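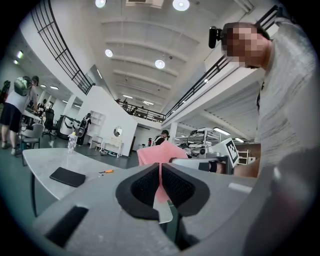

4.2 Objects on shared tables

Shared tables collect small objects faster than any other surface in our material, and they hold on to them longer than the people who use the rooms expect. Of the 519 object records made across the three sites, 451 concern something that was set down on a tabletop. The rest are divided between shelves, chair seats, window ledges and the floor. Most of the objects were small enough to be carried in one hand. Figure 7 is typical of the mix: a marble-patterned table holds a flat black notebook or tablet case near its front edge, a small screwdriver with an orange handle to the right of it, and a clear plastic bottle with a yellow cap near the far corner. In the same room, against the partition wall, an open shelving unit has several empty cubbies. We found this pairing of a table in use and a shelf with room to spare at all three sites, and it is the main subject of this section.

We sorted the tabletop records with the scheme proposed by Stüber, which separates personal things, working things and things belonging to the room. Personal things are bottles, cups, phones, bags, keys and clothing. Working things are tools, paper, notebooks, tape and cables. Room things are lamps, trays, plants, mirrors and anything else that is meant to stay where it is. The scheme is easy to apply to a screwdriver or a water bottle. It works less well for notebooks and cases, which people carry in and out like a bag but open and use like a tool. Benedikt Stüber's own coding placed them with personal things. We placed them with working things, and where this changes a result we say so.

Edges and corners

The position of an object on a table depended strongly on its kind. Bottles and cups were most often placed toward a corner or along the side farthest from where people stood to work. Tools were placed nearer the working edge, and flat things such as notebooks and folders were often laid close to it. Participants at Banov described this in terms of reach and risk. A drink should be where an elbow will not find it, and a tool should be where the hand already is. One participant at Urkeck kept her bottle on the floor for the same reason and said she regularly forgot it there.

Flat things had a second effect that we had not planned to record. Once a notebook or case was down, smaller objects tended to appear next to it or on top of it. Pens, screws and small hand tools were the usual ones. In interviews several people said that they did this to avoid losing small parts on a patterned or pale tabletop. Others had no explanation and were surprised when we showed them the records. The effect was strongest at Hirano, where the tables are long and have no drawers. It remains if notebooks are coded as personal things.

Shelves that stay empty

All three sites provide open shelving, and at Banov and Hirano a cubby is assigned to every regular user. Assigned cubbies were used mainly for things that stayed overnight, such as indoor shoes, spare shirts and chargers. They were seldom used for things needed during the day, even when the shelf was a few steps from the table. Bags were an exception in both directions. Some people put them in a cubby on arrival, some hung them on a chair, and some kept a backpack on while they bent over a desk to look for something or sort out a task they thought would be short. The backpack in Figure 7 is being worn in this way, with an office chair standing right beside the wearer.

We asked participants why they passed over the shelf. The most common answer was that putting a thing away felt like finishing with it. A screwdriver on the table is still in use, in this sense, even if it has not been picked up since the morning. The same tool in a cubby has to be fetched again, and other people may take it to be free. At Urkeck, where tools are shared among groups, this second point came up more often than the first. A tool left on the table was understood to belong for the time being to whoever was working there — and people at other tables would ask before taking it.

Clearing

Clearing was rarely done by one person for the whole table. Users removed their personal things when they left, usually beginning with the bottle or phone, and left working things for later. Room things were moved only when they were in the way. As a result the tables were at their most uniform late in the afternoon, when what remained was mostly tools, tape and paper. The Flerolska tray, a shallow open tray supplied to each room in October, changed this to some degree. At Banov it took in small tools that had earlier spread along the working edge. At Hirano it was soon filled with pens and was then treated as full, though it was not emptied. We return to the tray in Section 5, where records from the final 15 observation periods are compared with those made before it was introduced.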